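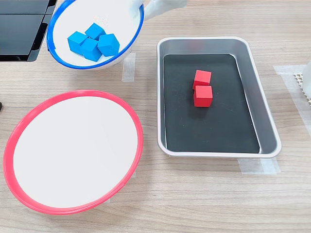

Page last updated: Jan 26, 2024

I'd been trying to pin down Saodah Sopacua for a chat since November, and when she finally had a free morning she told me to come hungry. So I did! She runs Rimau, the little lunch place with the green awning on Hoarau Street, and if you've ever had her coconut rice you know why I cleared my calendar.

We sat at the back while her business partner, Hường Văn, chopped shallots and pretended not to listen.

I asked how the menu got so short (seven dishes, that's it). "We opened with way more," Saodah said. "I was so proud of that menu. Then I'd be standing here at 10 at night with a fridge full of herbs going limp, and I thought, who is this for?"

"It was for your aunt," Hường called over. "She wanted everything on it."

The beef soup stayed, thank goodness. It takes most of a day, and Saodah won't let anyone else season it. I pushed her on the recipe and got nowhere. "You can ask me again when I retire," she said, laughing.

What about raising prices? She made a face. Rent is up, and cooking oil is way up, but the rice plate is still under ten dollars and she wants to keep it there as long as she can. "The guys from the bus garage come in every single day. I know what they make."

They're hoping to add Saturday breakfast this spring, with sweet rice and strong coffee. Hường is in charge of the coffee and has opinions about it, which I'll save for another post, because by then my soup had arrived and I stopped taking notes.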